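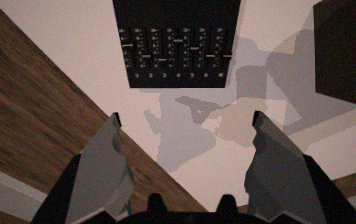 Tinnitus and ringing ears: your questions

Home | Articles | FAQ | Contact

I've had ringing in both ears since my early 30s, so I get asked about it a lot (mostly by email, sometimes in the queue at the chemist!). I'm not a doctor, just someone who's lived with it and read far too much.

What does it sound like?

Mine is a high, thin whine, a bit like an old telly left on in the next room. Other people get hissing, humming or clicking. My friend Prapai has a whoosh that keeps time with her pulse. If yours does that, please see your GP about it.

Does it mean I'm going deaf?

Not necessarily. Plenty of people with tinnitus hear perfectly well, though the two often turn up together. I put off my hearing test for 17 months and wish I hadn't.

Could it just be wax?

It could! Get somebody to look before you do anything else, and please don't go poking about with cotton buds.

How do you sleep?

With a fan on, or rain sounds played very low. Silence is the worst thing for me.

Is there a cure?

Not for most kinds, I'm afraid. Hearing aids help some people, and talking therapy helped me mind it less.

When should I get help quickly?

If your hearing drops suddenly, if it started after a knock to the head, or if you also have a weak face or bad dizziness, get seen straight away.

Last updated: December 2020

Contact Tassanee Sitthichai | © Tassanee Sitthichai | Back to top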